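Section 2: Setting up your guest list and RSVPs

The Ivaveck planner keeps your guest list, invitations and replies in one place. Set up the list before you order invitations or open your wedding page to guests. You can stop at any step and come back later - your entries are saved when you leave the screen.

Before you start

Have your names and mailing addresses ready. If you already keep them in a spreadsheet, save it as a CSV file. A standard account holds up to 1,000 guests, counting children and plus-ones.

Adding your guests

1. Sign in and open Guests from the main menu.

2. Select Add Household. A household is everyone who will share one invitation.

3. Enter the names as you want them on the envelope, then the address.

4. Under Members, enter each person on a separate line. Mark children with the Child box so that they are offered the right meal choices.

5. To allow a guest to bring someone, check Plus-one. Leave the name blank if you don't know it yet.

6. Select Save.

Note: To load a CSV file, select Import in place of Add Household and match each column to a field. The first row must hold column titles. Up to 100 households can be imported at a time, so split a longer list into separate files.

Caution: Importing the same file twice creates duplicate households. Run Find Duplicates before you send anything.

Assigning events

Guests see only the events you assign to them. If some people are invited to the ceremony and others only to the reception, set this up now.

1. Open Events and select New Event.

2. Enter the name, place, date and start time. Dates are entered day first, for example 14/05/2022.

3. Select Choose Guests and check the households to invite.

4. Repeat for the rehearsal dinner, brunch or any other gathering.

Opening replies

1. Go to RSVP and set a reply deadline. Most caterers want a final count two weeks ahead, so check your contract first.

2. Add your meal choices. Keep the names short - they are printed on the place cards.

3. Select Preview as Guest, pick a household and go through the form.

4. When everything looks right, select Open Replies.

Caution: Once replies are open, deleting a meal choice also clears it for any guest who has picked it. Rename the choice if only the wording needs to change.

Sharing the list

Your partner, a parent or your planner can be given access under Settings, then People. An Editor can change anything except the account password. A Viewer can read and print the list, but cannot see private notes.
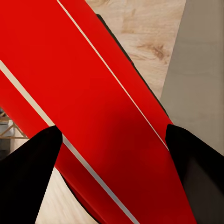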